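Kaltel Irka hands, long-term review: good grip, bad letting go
Reviewed by Taha Sqalli
Rating: 5 out of 9 on our usual card

I have been running a pair of Irka hands since June, mounted on the humanoid at our workshop in Fletcombe. They came as a retrofit for the older two-finger grippers. The job they were bought for is laundry: picking clothes and cloths up off a bed, sorting them, folding the easy ones and putting them in a tray. This review covers the hands and the controller software that ships with them. It doesn't cover the arms, which are from another supplier and have given me no trouble.

If you only want the short version: the hands pick up soft things better than anything else I've used at this price. They also have a release fault that I can reproduce, that Kaltel has acknowledged, and that hasn't been fixed as of the firmware I'm on. If people are going to be close to your robot, read the section on the fault before you order.

What you get

Two hands, left and right, with the wrist couplers, two cables, a controller box and a bag of spare fingertips. The manual is in English and French and the English is fine. The wiring page shows an older connector than the one in the box. I lost most of a morning to that, and it should have been a slip of paper in the package.

Fitting took me nearly 6 hours for both sides, including calibration. The manual says two. The right hand went on easily. The left coupler was tight and I had to back it out and start again. Cable length is generous, maybe too generous. You end up with slack at the wrist, and you need to think about where it hangs before you start moving things near it.

Calibration is done by closing the hand on nothing, then on a foam block they supply, then on a rigid bar. The software walks you through it. Do it with the arm supported. I did it unsupported the first time and the numbers were off on the left for a week before I worked out why.

Normal use

Our test setup is a bed, a cover, a pile of mixed clothing and a wooden tray on the floor. I run the same routine each time so I can compare one firmware version with the next. The robot approaches the bed, takes hold of whatever is on top of the pile, lifts, moves to the side and lets go over the tray. 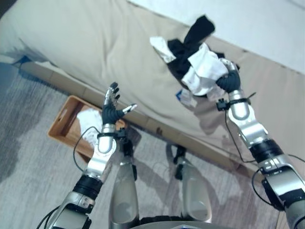
Right hand closed on a bundle of black and white clothing, left hand open.

Grabbing is the strong point. The old grippers would close on a pile and come away with one corner of one sleeve. The Irka takes a proper handful. It copes with thin shirts and with heavier cotton, and it doesn't seem to care much which way the cloth is lying. I've had very few empty grabs. The ones I did have were on a slippery lining fabric, and swapping to the softer fingertips helped.

It doesn't separate tangled items. Kaltel doesn't claim that it does, but I mention it because two people have asked me. If a dark shirt and a white one are knotted together, you get both, and your own software has to deal with that. Ours puts the bundle back down and tries from a different side, and that's also how I found the fault.

Speed is acceptable. Closing is quick and opening is a bit slower. The hands are louder than I expected, a sort of dry clicking, but you stop hearing it after a day or two. Heat has been no problem in runs up to an hour.

The fault

The first time was on a Sunday, when I was in the workshop alone. The robot had picked up a fleece blanket, moved over and been told to open the right hand. The status on the controller went to OPEN. The arm started to withdraw. The fingers had opened, but the blanket came along with the hand, and so did the bed cover underneath it, and the arm kept pulling until I hit the stop button. The bed had moved a few inches across the carpet by then.

I assumed I'd made a mistake in my own code. I checked the logs and the command had gone out correctly. I ran it again with the same blanket and it released normally. I ran it again and it released normally. Then it held on again.

After that I set up a proper test. I did 30 releases with the fleece and 30 with a plain cotton sheet. The cotton released every time. The fleece stayed held on 9 of its releases, and on all of those the controller reported the hand as open.

Meriem Hajji, who does our mechanical work, spent an afternoon with it. What she found is that the long fingers open first and the thumb follows. The OPEN status is triggered by the fingers only. There is no position reading from the base of the thumb in the firmware we have. With thick cloth, a fold can get drawn in under the thumb section and wedge at the metal joint there. The fingers are well clear, the controller is satisfied, and the cloth is still pinched.
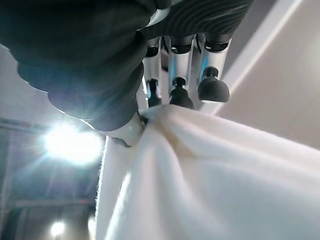

Once you know about the thumb joint, it's easy to check for. Look underneath the hand, at the base of the thumb, and see if the fabric is gathered up tight. From above you can't tell. The fingers look open because they are open. My head camera was no use for this, and I now have a check at the wrist before any arm move that follows a release.

Force is the other half of the problem. When the wedge happens, the thumb motor doesn't know anything is wrong, so it sits there holding whatever load it had. Pulling the cloth away by hand tightens the fold. I tried that once with the power on and wouldn't do it again. My finger was next to the joint and the thumb finished its opening move as the cloth shifted. It caught the edge of my nail. No real injury, but the gap at that joint closes and opens with plenty of force and it has no cover over it.

So for anyone who already has these hands:

Stop the robot and cut power to the hand before you touch trapped cloth.
Ease the fabric out toward the palm side. Don't pull straight down.
Don't trust the OPEN status by itself.
Set a low pull limit on the arm for the first few inches after every release. Ours is set so that a snagged bed cover trips it.
Keep the stop button within reach of whoever is standing at the bed, and not over at the desk where ours used to be.

What Kaltel said

I wrote to support the day after the test. The first reply asked me to recalibrate, which I did, with no change. The second came from an engineer who signed only as Abdelaziz, and he was much more useful. He asked for the logs and for the fabric thickness, and four days later he wrote back that he could get the same result on his bench. He confirmed the status comes from the fingers. He said a firmware change was planned that would watch the thumb motor current, and that a rubber guard for the joint was being looked at. He gave no date for either one.

I appreciate a straight answer. I'm less happy that there's still no notice about it on the product page or in the manual. A user with thin fabrics may never see the fault. A user handling blankets or towels will see it in the first week, and may have someone standing next to the robot at the time.

Since then there has been one firmware update. I repeated the fleece test and it was a little better, though I wouldn't call it fixed. The update changed the closing speed, so less cloth gets drawn in to begin with. The status reporting is the same as before.

Workarounds I tried

Tape over the thumb joint: lasted two sessions, then came off and stuck to a shirt.

A fabric sleeve over the whole thumb: reduced the snagging but also reduced grip on everything else. I took it off.

Opening twice: send the open command, wait a second, close slightly, then open again. This clears most of the wedges and costs a couple of seconds each time. I still use it.

Approaching the pile from higher up: helps with fleece because the hand takes a smaller bite. It makes the empty grabs more frequent.

A small wrist roll after release — this one was Meriem's idea — lets the weight of the cloth work it out of the joint. With the double open it's the best combination we have. It doesn't work when the cloth is still mostly lying on the bed and has no weight to pull with.

Other complaints, smaller

The spare fingertips are in an unmarked bag, soft and hard mixed together. You have to squeeze each one.

The controller box has its power switch on the back. If you mount it against a wall, as the manual suggests, you can't reach the switch. Given the above, mount it some other way.

The ridged covering picks up lint. It brushes off, but it takes longer than you'd like.

The log viewer closes itself if you leave it open overnight.

Would I buy them again

For shirts, sheets and light cottons, yes. I'd pay the same price and put up with the manual. For blankets, fleece and thick towels I'd wait for the thumb sensing, or budget a week for building the checks I've described. For any setup where a person who isn't trained on the robot might reach in to help, I'd say no for now.

The score would have been a 7 without the release fault. I'll repeat the fleece test when the next firmware comes out and add the result at the bottom of this page.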